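In Defense of the Sad Little Snack Table

Sep 13, 2023 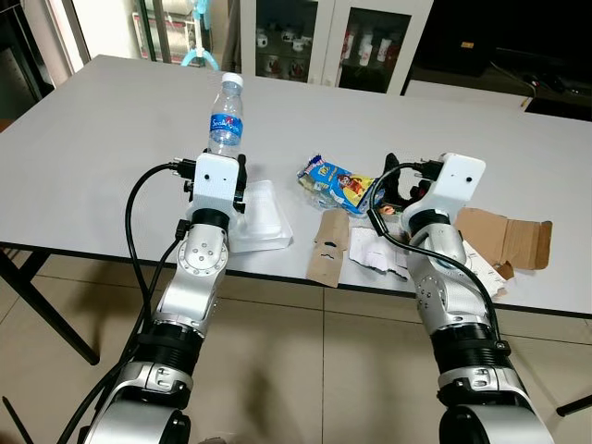 Every office I have worked in has had a snack table, and every one of them has been the subject of more email than the product. At Denura, my first real job, it was a white folding affair by the printer. At Hetus it had its own budget code. I have come to believe you can learn everything you need to know about a company from what it puts out, how it puts it out, and how long the last granola bar sits there before someone cracks.

My position, which has cost me friends, is that the snack table should be plain. A flat white surface, a tray, some bottled water, a few things in wrappers. That's plenty. I don't want a tower. I don't want a chalkboard telling me the almonds are "mindful."

I say this as a person who lived through the Hetus renovation. One December, management decided that our table lacked warmth, and we came back from the holidays to find tiered stands, glass jars, tiny scoops, and a laminated card explaining the scoops. The old table had fed 60 people without incident for years. The new one produced a line. You would stand there holding a scoop the size of a thimble, trying to look like someone who only wanted four cashews, while your whole department watched you go back in.

The bill for the jars alone was 236 dollars. I know because it was forwarded to all of us by mistake, and I have never let it go.

A shallow tray asks nothing of you. You can see what's in it from across the room and adjust your hopes accordingly. You can take a thing and leave. Bottled water I will also defend, with some shame, at least for visitors. I know about the plastic. I own three reusable bottles, all of which smell like a pond. But hand a nervous job candidate a bottle with a screw cap and she has a drink and something to fiddle with for the whole interview. Hand her a mug from the office cupboard and she has to spend an hour drinking out of WORLD'S OKAYEST GOLFER.

The counterargument, as I understand it from my sister-in-law, is that nice presentation makes people feel valued. Maybe so. I have eaten pretzels off a slate slab and felt roughly as valued as I did before, with more crumbs on my shirt. If you'd like me to feel valued, buy the good pretzels and dump them in the tray.

And restock before three o'clock, please. By four it's all raisins.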